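The long saga of the wall cabinets

20 November 2022

Well, the cabinets are up, and I've been promising this post since September, so put the kettle on because I never did learn how to tell a story short.

If you've been reading for a while, you'll remember the workroom at Winbridge as it was when I first got the keys. Brown walls, a brown ceiling (who paints a ceiling brown?), and a set of metal shelves that leaned to the left whenever you put anything on the right. I had $2,000 to do the whole room and I was determined to stick to it, mostly so I could tell my sister I had. She thinks I can't walk into a hardware store without coming out with a new light fixture, and she's not wrong.

The ceiling went first. I wanted plain white, nothing fancy, and I got it after more coats than I care to remember and one very sore neck. Painting over dark brown is a miserable job! Every time it dried, the brown came back through like a tea stain. In the end I gave up on the cheap stuff and bought a proper stain-blocking primer, and that did it in an afternoon. If you take one piece of advice from me today, buy the primer first.

Then came the floor. My heart was set on gray for months and I had samples lined up all along the baseboard, and then one gloomy morning I looked at them and thought, Phyllis, you are going to feel like you're standing in a parking garage. So beige it is. It hides dust better than I deserve, it's kind to my knees, and it makes the white look a little less like the dentist's office.

Now, the cabinets. I found the Plorbridge ones on clearance, the last of the line, white with small handles, and I bought them before I'd measured a thing. I know, I know. I had them delivered and stacked in the hall, where they stayed for nine weeks while I changed my mind about how high they ought to go. The fellow at Holroyd Hardware told me everybody hangs them too high, and he was so sure about it that I went home and spent an evening taping newspaper to the wall and pretending to reach for things.

We settled on 54 inches from the floor to the bottom edge. That's where my hand naturally wants to go, and it leaves plenty of wall beneath. My nephew did the drilling and I did the holding and the worrying. We had a bit of drama finding the studs (the stud finder beeped at everything, including my wedding ring), but once the rail was level the rest went up faster than I'd dared to hope.

The handles nearly got swapped. I'd picked out some lovely big brass pulls, and I even had them in my basket, but I held one up to a door at home and it looked like a piece of costume jewelry on a nurse's uniform. Back they went. The little ones that came with the cabinets are perfectly good, and you don't catch your sleeve on them, either.

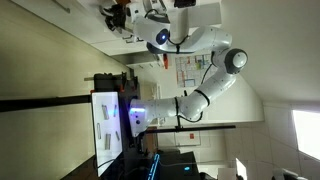

Phyllis Fothergill

I'm so pleased with how the white cabinets sit against the wall! I keep finding reasons to stand there opening and shutting the doors. The red thing hanging next to them is staying put, by the way. A room with this much white in it needs a dot of something cheerful, and my eye goes to it every time.

The dark table was the other big decision. I wavered over a pale top for ages, but pale shows every pencil mark and coffee ring, and I make a good many of both. I like the weight it gives the room, too, with everything else so light.

Cable ties, though. I've become a terrible bore about cable ties. I used to think of them as something you only needed when you moved house, and now I keep a bag of the thin dark ones in my apron pocket. Don't pull them tight the first time around, and leave the tails on until you're sure you won't be changing anything. I snipped mine too early on the desk lamp at home and had to start over.

Inside the cabinets is another story and I'm not ready to show you. I have a set of Plila bins that are supposed to fit the shelves, and they do, if you don't mind the door staying open a crack. I do mind. I may take them back, or I may move the shelves down a peg and see whether that helps.

Money-wise, I came in under, with enough left over for a pair of gloves and a very nice lunch. The receipts are in an envelope for my sister.

Next job is the baseboard behind the door, where I ran out of paint and told myself I'd get to it the following morning. If anybody remembers which white I used, please leave me a comment, because I've thrown out the can.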